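Grumberg Adds Sorting Step to Household Waste Service in Brirnside

BRIRNSIDE, Sep 5, 2024 – Grumberg, the contract hauler for the Brirnside district, will begin separate collection of kitchen scraps next month. The change applies to 2,480 addresses on the east routes. The west routes follow in February.

Each address receives one lidded bin and a roll of liners. Bins are set out on the same morning as regular trash, with the handle facing the street. Meat, bones and coffee filters are accepted. Glass, pet litter and black plastic bags are not – loads that contain them go to landfill and are billed at the standard rate.

Collected material is hauled to the Hoekstra yard, where it is screened, shredded and held in covered rows. The yard is rated for 34 tons per day. Finished compost will be sold by the half yard, with a fixed share set aside for residents.

Route maps and the list of accepted items are available at the Grumberg office. Addresses with shared bins should request the larger size before the first pickup. 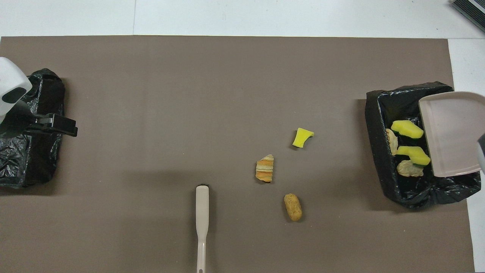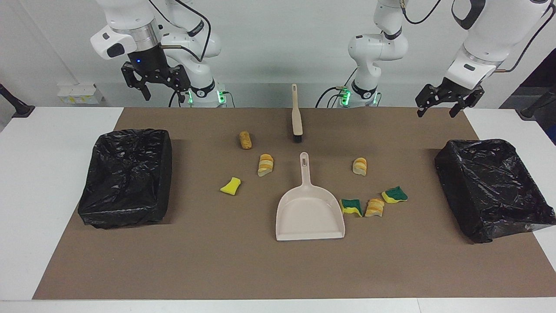
Janaína Miranda said the east routes had asked for separate pickup for years and that the half-yard price would decide how much of the compost stays in the district – "we would like most of it to."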